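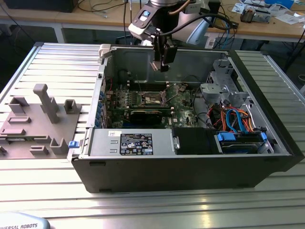
Figure 2. Desktop computer with the side panel removed and laid next to the case.

4.2 Length of service and reasons for disposal

The purchase records kept by the two town councils give a date of delivery for each desktop computer but seldom a date of withdrawal. For Cestthorpe the second date was taken from the insurance schedule, which is revised every July. For Etedberg it had to be worked out from the invoices of the disposal contractor, Verbruggen, and a machine was counted as withdrawn in the month in which it was first charged for. Both methods overstate length of service where a computer stood in a cupboard before collection. No correction was made for this.

Median service before withdrawal was 66 months in Cestthorpe and 59 months in Etedberg. The gap narrows when library machines are left out, as Cestthorpe moved its older office stock into the branch libraries and Etedberg did not. Reasons for withdrawal were entered as free text in both towns and were coded by two readers working apart. The largest class in each town was the end of the supplier's warranty. Recorded faults came a distant second, and most of these named the power supply or the hard disk. Faults of the main board were rare, and those of the processor rarer still.
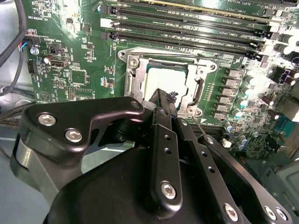

Demetrio Paredes, in a written response to the working draft, argued that the warranty class should not be read as a reason at all. In his view it records the point at which a budget line becomes available, and a clerk asked to fill in the box will write down whatever the form makes easiest. We accept that the two cannot be told apart from the entries alone. The class is kept in Table 3 under its original name, and the estimates in Section 5 are given with and without it.

A further difficulty lies in part exchange. Under the Gellow agreement, in force in Etedberg only, a withdrawn computer could be broken up and its parts used to keep others in service. The donor machine then leaves the register while its memory or processor does not. Such machines were treated as withdrawn in full.

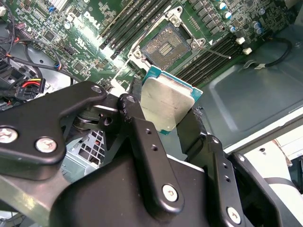
4.3 Costs charged to departments

Departments in Cestthorpe paid a flat yearly sum for each computer, whatever its age. Etedberg charged the purchase price in the first year and nothing afterwards.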